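Projects > Munlow > Skolleo > README
Tagged: warehouse automation, datasets

Hi! I packed returns by hand at Munlow before I got moved over to the arms, so this card is part data notes, part shop talk. There are 302 sorting runs in here (July 2019 release). 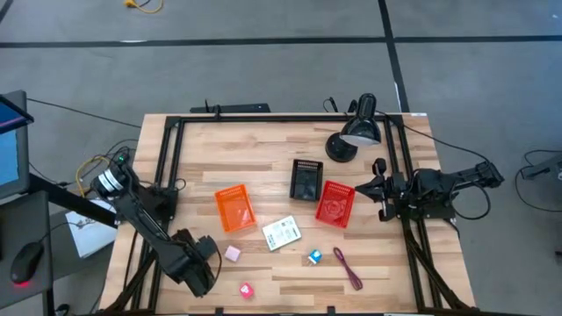 *Sorting table, two arms, small parts and baskets.*

My wrists are happier now, but I do miss chatting across the bench. We still do the odd-shaped stuff ourselves, and Ngan-ling Liao fought to keep our breaks the same length!

Comments (2)

Adalberto: do the runs have labels?

ngan-ling: yep, see labels.csv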